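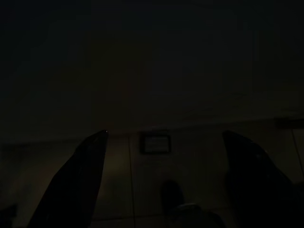
Review by Iveta Vondráček, 9 January 2020

Fagerlund wall-mounted coffee mill, restored

The Fagerlund is a wall mill of the usual older pattern: ceramic hopper, cast iron body, side crank, glass catch cup. Mine came from a dealer in Bramden, who had cleaned the burrs and replaced the hopper gasket. The backboard is new beech. The original board had split at the lower screw and was included in the box.

Condition on arrival

The hopper has a hairline crack under the glaze near the rim. It does not reach the inside. The crank runs true and the wooden knob turns freely on its pin. The catch cup is a later replacement and fits slightly loose in the bracket, so it should be held with one hand when the mill is started.
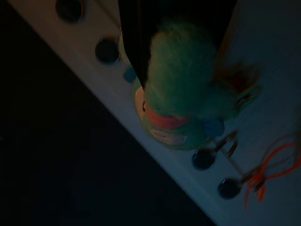
The bracket itself can be bent inward a little with padded pliers, and that took up most of the slack. The adjustment nut is brass, with clear detents, and does not creep under load.

Grinding

A charge of 28 grams of medium roast took around 2 minutes at a drip setting. At the finest setting the crank binds on light roasts, and I would not use this mill for espresso. Coarse settings produce more dust than a modern mill. For a pot with a perforated metal filter I sift the grounds once before brewing.
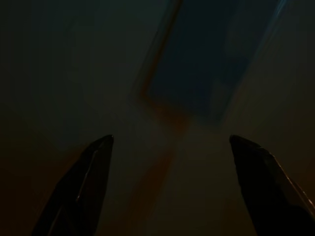
The burrs are conical and were left unsharpened, a sound decision by the restorer. I checked them under a desk lamp before the first use. A bevel that has kept its shape returns a narrow, unbroken line of light when it is tilted. On the inner burr the line was continuous on every tooth except one, which has a small chip near the base. The chip has no effect on the grind that I could detect.

Mounting

The mill hangs from two screws through the backboard. Use screws long enough to reach a stud. Anchors in drywall worked loose after 10 days of daily use, and the board began to rock with each turn of the crank.

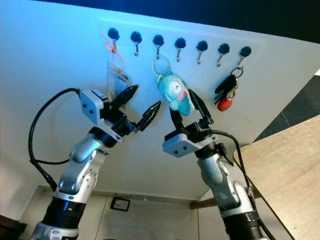 Price and alternatives

I paid 35 dollars over the price of an unrestored one, which is fair for the gasket and the board. Kosmas Papadakis has a Zesaren of similar age with a steel hopper. It grinds faster but sheds paint at the crank collar. Spare catch cups for both come up for sale from time to time; measure the bracket before ordering.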